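Wanted: part-time letters editor for the Follard Review

Closing date: end of April
Hours: 20 a week, more in the run-up to an issue
Location: Mernau, upstairs from the bakery
Reports to: whoever is in

The Follard Review is a quarterly magazine about weather, local history and arguments about local history. We print it on paper and mail it to people who could read it online for less and have told us, in writing, that they would sooner move away. They write to us about a good many other things as well. We need someone to read those letters, answer most of them, and pick the ones that go in the back of the magazine, where our own survey says readers turn first.

The survey stung a little. We spend three months on the front of the magazine.

Our last letters editor, Yu-na Geum, held the job through two owners and a flood and has now gone to run a plant nursery, where she reports that the correspondence is lighter. She left behind a very good filing system and a note taped inside the desk drawer that reads "Do not engage on the bridge." You will understand the note by your second week.

What the job is

Mail comes in every morning before ten, apart from the mornings it doesn't. You open it. Much of it is subscription business, and that goes to Dong-geon Ki down the hall, who will pretend he hasn't seen it. What's left is yours. Some of it is typed, some of it is handwritten on the backs of things, and one regular writes only in green ink and only about the railroad timetable of his boyhood. He is usually right. Please check anyway.

Each issue carries four pages of letters. You'll cut them to length without taking the temper out. A person who was furious on page one of the original should still be furious in the printed version, just sooner. You send every edited letter back to its author before we print it, and then you talk to the author on the phone, sometimes for quite a while.

You will also write the short italic replies that run under some letters. These are the hardest thing in the magazine. They have to be polite and they have to be correct, and when we got it wrong they have to say so in the first sentence. We got the height of the old mill chimney wrong last fall and tried to be charming about it. The mail went on until spring.

What we're looking for

Somebody who spells well and reads bad handwriting without sighing where others can hear. You should be able to tell a crank from an expert, bearing in mind that in this town they overlap. A background in newspapers or publishing is fine. So is a background in a school office, a courthouse, a help desk or a large family.

You don't need a degree. You do need to be able to find things out, which means the county records room, the library basement, and being civil to the people who hold the keys to both. A driver's license helps for the records room, as the bus goes past it but has never been known to stop.

We can't use anyone with strong feelings about the bridge.

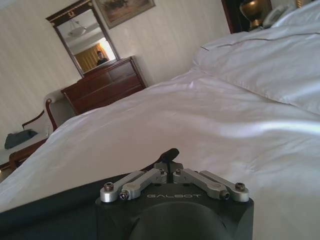

Posted by Da-eun Yeom, managing editor
Filed under: Work With Us

What we pay

The rate is on the sheet we send to everyone who asks, and you can ask without applying. It's an hourly rate, it is better than it was, and it was raised after Yu-na left, a fact she has mentioned. You get paid vacation and the week between Christmas and New Year's off. There is also a discount downstairs at the bakery, negotiated by our features editor, Rhydian Pritchard, and used mostly by Rhydian Pritchard.

You get a desk by the window. In summer this is the best seat in the office. In winter you get first claim on the space heater. The chair is new.

Could you do this from home? Partly. The letters are paper and they come here, so we'd want you in for the mornings. The phone calls you can make from wherever you like, and a few of our correspondents will be pleased to hear a dog in the background.

How to apply

Send us a letter. We realize this is a bit on the nose. It should be no longer than a page, and it should complain about something. Pick any subject: parking, a word you can't stand, the decline of the sandwich. We'd like to see whether you can hold a grievance together for a whole page and still sound like someone we'd want to sit near.

With it, please send a list of the jobs you've had, in whatever order you like, and the names of 2 people who would speak well of you if we caught them at a good moment. Leave out the photograph of yourself. Leave out the personal mission statement too.

Mail it to the Review at our Mernau address, marked "Letters Job," or push it through the slot beside the bakery door. It's the lower slot. The upper one belongs to the dentist, who has been patient so far. Email is accepted at the jobs address on our contact page and will be read with the same attention, once Dong-geon has printed it out.

We had 40 applications the last time we advertised anything, and we answered all of them, so you'll hear from us either way. If we like your letter we'll ask you in for an hour. You'll be given three real letters to cut and one to answer, and then coffee. Kári Eyvindsson, who does our layout, will sit in and say almost nothing. Don't read anything into it. He was like that at his own interview.

We'd like the new person at the desk in time for the summer issue, the one with the bridge article in it. We know. It was commissioned before the note was found.

Questions about the job can go to Da-eun Yeom by phone, after two in the afternoon. Before that she's on with the man in green ink.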